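*January 2, 2019*

The woman who has run the hat stall at the Sirkwood market for 12 years doesn't like to be named in print ("my customers know who I am, and my mother reads everything"), but she is very happy to talk, and she poured us both coffee before I'd even found my pen.

She started out selling scarves, she says, and the hats crept in at the end of the table. "I had 2 of them, only 2, left over from a cousin's shop in Furik, and people walked right past my beautiful scarves to try them on. I was insulted! Then I thought, well, all right, I can take a hint."

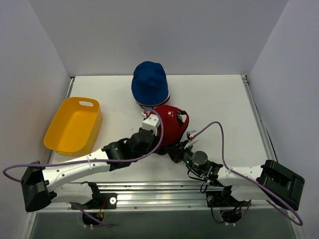

Winter mornings are the hardest part. She is up long before light, drives in from Chuensuk with the heater roaring, and has the awning up by the time the bread people arrive. "You learn to love the bread people," she says. "They feed you, and they always want a hat by February."

Her best day ever was a Saturday in May, when the sun came out after a week of rain and she sold 100 hats before closing. She still sounds a little amazed by it. 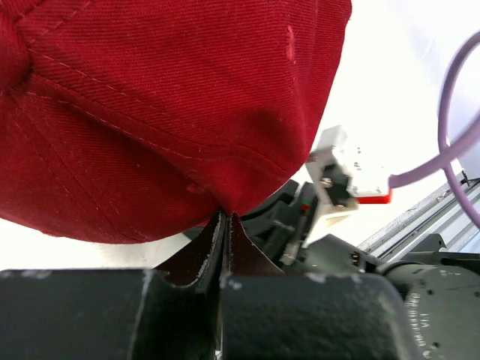

Repairs are what she really wants to talk about, though. People bring her things they can't bear to throw out, and she takes them home and fixes them at the kitchen table with the radio on. Twill is her favorite to work on, a good red twill especially, with those fine diagonal ribs and lighter stitching running along a curved seam. "The ribs tell you which way the cloth wants to go," she says, "and you'd better listen, or you'll be picking out thread until midnight."

Would she ever move indoors? There was a space going at Flisivel last year, and she did go and look. "Very nice, very warm," she says, topping up my cup. "But I couldn't smell the bread."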